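Intermediate Accounting II
Unit 4: Inventory Cost and the Lower of Cost or Net Realizable Value
Handout prepared by Theda Brinkmann
Revised 2/4/20

Read this with the problem set. The section on standard cost is left out here and is covered in Unit 5.

4.1 What goes into cost

Inventory is recorded at the cost of getting it to its present place and condition. For a merchant, that means the invoice price less trade discounts, plus freight-in, import duty and handling. For a manufacturer, it means direct materials, direct labor and a share of production overhead.

Selling costs stay out. So do general office costs, unless they relate clearly to production. Abnormal waste is charged to expense in the period it occurs.

Fixed overhead is assigned on the basis of normal capacity. If output falls well below normal, the rate per unit is not raised to absorb the difference. The unassigned part is an expense of the period. 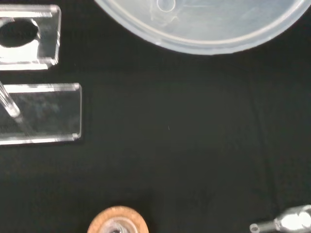
Unit 4 - Page 4

4.2 Goods in transit and on consignment

Ownership follows the shipping terms. Under FOB shipping point, title passes when the carrier takes the goods, and the buyer includes them in its count. Under FOB destination, the seller keeps them on its books until delivery.

Consigned goods belong to the consignor. Suppose Zernley ships units to Kunley on consignment. Zernley carries the units as inventory, including the freight paid to get them to Kunley. Kunley records nothing until a sale takes place, and then records only its commission and the amount it owes.

Students often put the freight on consigned goods into selling expense. It is part of inventory cost.

4.3 Lower of cost or net realizable value

Net realizable value (NRV) is the estimated selling price in the ordinary course of business, less reasonably predictable costs of completion, disposal and transportation. Companies using FIFO or average cost compare cost with NRV. Companies using LIFO or the retail method still apply the older market test, with its ceiling and floor.

Worked case. Prasertsri uses FIFO. At year end, one product line has a cost of $1,064. The expected selling price is $1,000 and the cost to sell is $60.

NRV = 1,000 - 60 = 940
Write-down = 1,064 - 940 = 124

Entry:
Loss on inventory write-down 124
 Inventory 124

The loss may also be included in cost of goods sold. Either way, 940 becomes the new cost basis. Under U.S. GAAP the write-down is not reversed in a later year if prices recover. IFRS does allow a reversal, limited to the amount of the original write-down.
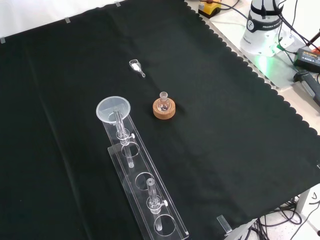

Black cloth with clips and glass vial.

4.4 Level of testing

The test may be applied item by item, by category, or to the inventory as a whole. Item by item gives the lowest carrying amount, or one equal to the others - gains on one item cannot offset losses on another. The method chosen should be the one that most clearly reflects periodic income, and it should be used consistently.

Problems for section

1. Toltatlow buys goods FOB destination. The goods leave the seller before year end and arrive after it. State which company reports them, and give the buyer's entry at year end, if any.

2. Rework the Prasertsri case with a cost to sell of $90.

3. Explain why a write-down this year tends to raise gross profit next year.

Solutions to 1 and 2 will be posted by Nelli Saarela. Problem 3 is to be handed in.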